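Umex reprend l'atelier de la rue Gagnon

La société Umex a confirmé en mai la reprise du bail de l'ancien atelier Pivico, situé rue Gagnon. Le bâtiment offre une surface de 1116 mètres carrés et il était disponible à la location depuis la fermeture du magasin de meubles. Les travaux concernent d'abord le toit et le chauffage, ensuite les bureaux du premier étage.

L'entreprise, qui emploie 118 personnes sur deux adresses, souhaite réunir toutes ses équipes au même endroit. Le déménagement se fera en deux étapes – la comptabilité et les achats avant l'été, les autres services à la rentrée.

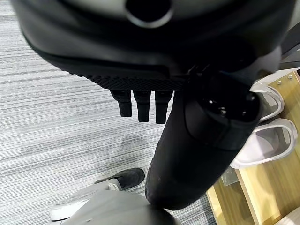

Umex – Service Communication interne

Pour les salariés qui viennent en voiture, le parking de la rue Gagnon comptera 60 places. La ligne de bus Ungate s'arrête devant l'entrée principale, avec un passage toutes les 20 minutes le matin. Un abri pour les vélos est également prévu du côté de la cour.

Les voisins ont posé plusieurs questions sur le bruit des livraisons. La direction a répondu que les camions n'entreront pas avant 7 heures, et que le portail du côté de l'école restera fermé. Une réunion d'information aura lieu sur place avant le début des travaux.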